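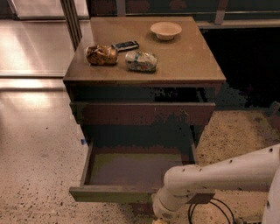 Seltell List Forms 3.2

A form and view add-on for team sites
Publisher: Dernik
License: per site collection, yearly
Last updated: 22/08/2022

Overview

Seltell List Forms replaces the standard new, edit and display forms on lists and libraries. You lay out the fields in a browser-based designer, save, and the form is live for everyone with access to the list. There is no code to write and nothing to install on users' computers.

Data stays in your own lists. Seltell stores only the form layout, in a hidden library called SeltellForms at the root of the site collection. Do not rename that library.

What it does

Tabs and sections. A form can have up to 11 tabs. Each tab can be shown or hidden by group membership or by the value of a choice field.

Column rules. Make a column required, read-only or hidden depending on other columns. Rules run when the form opens and again on save.

Cascading lookups. Filter one lookup by another, up to four levels deep. Lookup lists of up to 3,000 items load without paging. Above that, the user has to type at least two characters before results appear.

Print layout. A separate layout for paper or PDF. Attachments are listed by name but are not printed.

Copy form. Move a layout from one list to another with the same columns. Columns that don't match are left out and shown in a report at the end.

Limits

Maximum columns per form: 200
Maximum rules per form: 80
Calendar lists: display form only
Surveys and discussion boards: not supported
Datasheet editing: column rules are not applied

Installation

You need site collection administrator rights. Upload the package to the app catalog, add the app to the site, then turn on the Seltell feature under Site Settings. The Form Designer button appears in the List tab of the ribbon. If it doesn't, sign out and back in.

When upgrading from 2.x, export your layouts first. Layouts made in 2.x open in 3.2, but once saved they can't be opened in the older version.

Changes in 3.2

Person fields now accept groups.
Date fields follow the regional settings of the site.
Fixed: tab order was lost after copying a form.
Fixed: the Save button stayed gray when a hidden column was required.

Works with

Trastico Workflow 5 and later
Obi Document Numbering (display form and print layout only)

Trial and support

The trial runs for 30 days with all features. After it ends, your lists go back to the standard forms and your layouts are kept. Support is by email on working days. For quotes on more than five site collections, ask for Noemi Blackwood in licensing.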